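Speaker notes: Storing fruit at home
Corngate community room, May 26, 2019
Handout: storage chart, one page, 88 copies

Slide 1. Opening
Welcome people in, let the back rows settle. Say what the talk covers: where to keep fruit, what to put it in, and when to throw it out. Questions at the end, but take short ones as they come up.
Ask for a show of hands — who keeps apples in the fridge, who keeps them in a bowl. Don't comment on the result yet.

Slide 2. Counter or refrigerator
Apples last a few days to a week or so on the counter and much longer in the cold. Pears, peaches and plums ripen on the counter first, then go in. Bananas stay out. Berries go in the day you buy them.
Citrus is fine either way. If the kitchen gets hot in summer, put it in the fridge.
Mention the Karakaya orchard stand, which opens again in September. Their late apples keep well into winter if they go in cold and without bruises.

Slide 3. Ethylene
Keep this short. Ripe fruit gives off a gas that makes other produce ripen faster. Apples are one of the stronger ones. Keep them away from lettuce, broccoli and cucumbers. One soft apple in a bag will speed up the rest, so check the bag every week.
Skip the chemistry unless somebody asks.

Slide 4. Washing
Wash right before eating. Water left on the skin shortens storage life, berries most of all. Plain running water is enough, no soap.

Slide 5. Containers
Pass around the Dolico basket and the Grumen lidded box. The Dolico was bought for 69 cents at a closeout — say this, people always ask.
Points to make: openings in the sides let air through. Handles make it easy to take the whole thing to the table. A flat floor lets you spread fruit in one layer. Lidded boxes are for cut fruit only.

Slide 6. Basket and shelf
Leave both pictures up while talking about moving fruit between the table and the fridge.

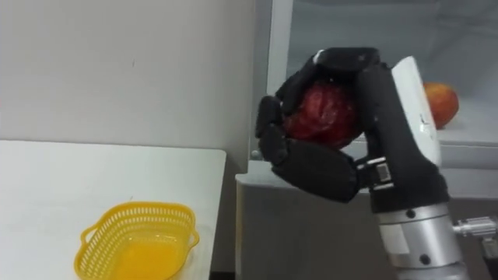
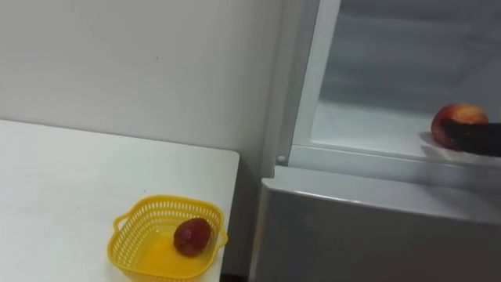
Slide 7. Cleaning the fridge
Take everything off one shelf at a time. Warm water with a little baking soda, then dry with a towel. Let a glass shelf come to room temperature before it goes under hot water, or it can crack.
Throw out anything with mold. With firm fruit, a small bruise can be cut away.

Slide 8. Questions
Leave ten minutes. Spare handouts are on the chair by the door.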